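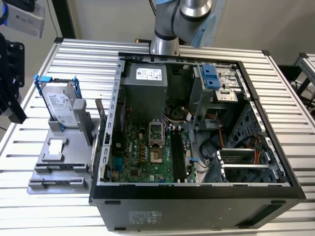
Suchbegriff eingeben Suchen

Drucken | Per E-Mail senden

Rechner zerlegen: Was der Roboterarm übernimmt und was Handarbeit bleibt

Für die Demontage ausgedienter Bürorechner werden inzwischen auch kleinen Werkstätten Roboterzellen angeboten. Die Frage, ob sich das lohnt, lässt sich nur Arbeitsschritt für Arbeitsschritt beantworten. Die folgenden Hinweise beziehen sich auf Tower-Gehäuse mit werkzeuglos montierten Laufwerken und stammen aus dem Betrieb der Zelle Bulik in der Werkstatt Julldale.

Festplatte entnehmen
Für den Arm der dankbarste Schritt. Laufwerke in Kunststoffrahmen mit seitlichen Laschen haben definierte Griffpunkte. Eine Aufnahme neben dem Gehäuse, in der die Platte senkrecht steht, erspart das Umgreifen. Datenkabel vorher von Hand abziehen. Verriegelte SATA-Stecker werden sonst mitgezogen, im ungünstigen Fall reißt die Buchse vom Board.

Arbeitsspeicher
Riegel nur bei vollständig geöffneten Verriegelungen ziehen lassen. Senkrechter Abzug, maximal 3 Grad Abweichung. Das Einsetzen bleibt Handarbeit: Die nötige Kraft schwankt je nach Steckplatz zu stark, und der Arm erkennt einen halb eingerasteten Riegel nicht zuverlässig.

Prozessor
Bei Sockeln mit Kontaktfedern gehört der Greifer nicht in die Nähe der Kontaktfläche. Halterahmen von Hand öffnen, Prozessor mit dem Vakuumstift abheben. Soll das Board weiterverwendet werden, sofort Schutzkappe aufsetzen. Ein offener Sockel ist während jeder weiteren Armbewegung gefährdet, auch durch herabhängende Kabel.

Kabel
Bisher nicht automatisierbar. Versorgungsleitungen liegen in jedem Gehäuse anders und geben beim Greifen nach. Wir fassen sie vor dem Start mit Klettband zusammen und legen sie aus dem Arbeitsraum. Zeitbedarf: fast 70 Sekunden je Gerät. Kabelbinder nicht verwenden, sie müssen später wieder aufgeschnitten werden.

Netzteil
Gerät vom Netz trennen, bevor es auf den Tisch kommt. Das Netzteil wird als Ganzes ausgebaut und nicht geöffnet. Verschrauben und Lösen könnte der Arm mit Schraubmodul übernehmen, die rückseitigen Schrauben sind bei liegendem Gehäuse jedoch schlecht erreichbar.

Auflage und Ausrichtung
Gehäuse flach auf die Seite legen, Öffnung nach oben. Auf Profiltischen zwei Anschläge in die Nuten setzen und das Gehäuse dagegen schieben. Ohne Anschlag wandert es beim Ziehen des Laufwerks, danach stimmen sämtliche Positionen nicht mehr. Lose Schrauben vor jedem Durchgang aus den Nuten saugen.

Ergebnis
Im Oktober liefen 149 Gehäuse durch die Zelle. Bei 17 davon musste der Ablauf abgebrochen und von Hand beendet werden, überwiegend wegen klemmender Laufwerksrahmen. Für gleichartige Geräte in größerer Stückzahl ist die Laufwerksentnahme damit brauchbar automatisiert. Bei gemischter Anlieferung ist ein geübter Mensch mit Schraubendreher weiterhin schneller, da jeder Gehäusetyp neu eingelernt werden muss. Die Einlernprotokolle liegen unter dem Projektnamen Hestevus im Werkstattordner.

Kategorie: Werkstatttipps / PC & Elektronik / Automatisierung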